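1/ Refurbished office desktops are a cheap way to run a small file server. I have bought 4 of them over the years, most through Drerkis, and the useful part of each listing is rarely the part in bold. Notes follow.

2/ Ignore "tested, working". It usually means the machine reached the BIOS screen. Ask for the drive's power-on hours and the board's part number. The last seller at Darnirar sent both the same evening.

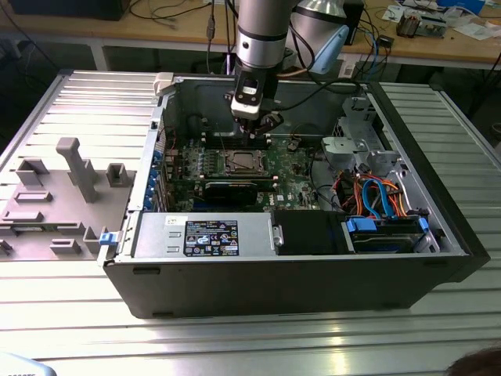

3/ On drives: one sold to me as "light use" reported 2,497 hours. Fine. Another had 113 bad sectors. Not fine, and it went back. Run the long self-test before you copy anything on to it, and leave it overnight.

4/ On power: measure idle draw at the wall before you commit. A server spends most of its life doing nothing, so the idle figure decides the bill. Peak draw matters very little at home.

5/ On memory: buy matched modules and run a full pass of a memory tester. If it throws a single error, test each module alone, then each slot. Write down which slot you used.

6/ Things to check with the side panel off:

- CPU socket: use a torch and look for bent pins or old paste at the edges.

- Memory slots: both clips should move freely. 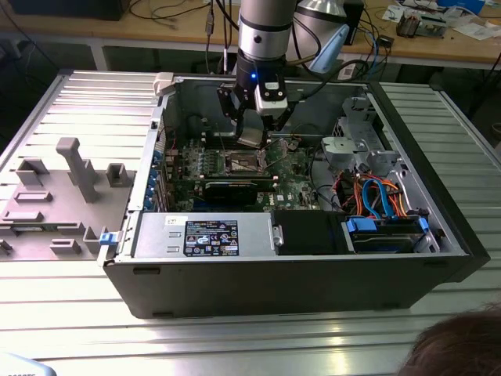
- Front panel header: the pin layout is often particular to the maker. Find the diagram before you buy a different case.

- Coin cell: replace it. They cost very little and a flat one loses your clock settings.

7/ On backups: a second disk in the same box is a copy, and a power fault can take both. Mine goes to a Kanora box in another building at 2 a.m. I do a trial restore every October.

8/ Script for reading the drive hours is in the Kushwaha repo. Tested on Linux only.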